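Pillton House – electrical and escape route check, upper floors
Checked by: Yevdokiia Stelmakh
Copy to: Mohammed-Awal Wumbei, site office
Month: April

1. Sockets and extension leads
Result: action needed
Two extension leads in the second-floor kitchen were plugged one into the other. Separated on the day. The tenant has been asked to use the wall socket by the window for the kettle. No scorch marks on any faceplate.

2. Portable heaters
Result: pass with comment
The Grarkell convector in room 16 has a sound flex and a working tilt switch. It stood too close to the curtain and was moved out to a metre. Please repeat the advice about not drying clothes on it – the notice on the landing has faded and wants reprinting.

3. Bedrooms, general
Result: pass
Doors close fully onto the latch. Charging phones under pillows was raised with all tenants who were in. Bedding should hang clear of heaters and plug-in adaptors on both sides of the bed.
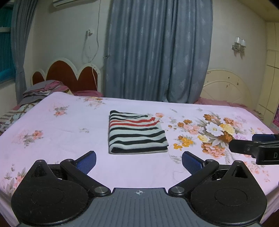 Self-closers on the bedroom doors were tried from fully open and from ajar. Room 9 is slow over the last few inches and needs adjusting before the next visit.

4. Consumer unit
Result: pass
Cupboard locked, key with the site office. Test button on the RCD trips as it should. Circuit labels are handwritten but readable. Old paint tins on the cupboard floor have to go.

5. Stairs and landings
Result: fail
Pushchair and a box of books on the first-floor landing. Both taken away while I was there. This was also on the last sheet, so a letter should go out this time.

6. Emergency lighting
Result: action needed
Chiu fitting above the rear exit did not come on when the supply was cut. Battery pack to be replaced. Part number ends 434. All other fittings stayed lit for the full test.

7. Outside, rear
Result: pass with comment
Gate opens from inside without a key. Bins are still too near the back wall – move them to the far side of the yard.

Job sheet for items 5 and 6: 1273
Recheck of the rear exit light to be signed by M-A Wumbei once the battery is in.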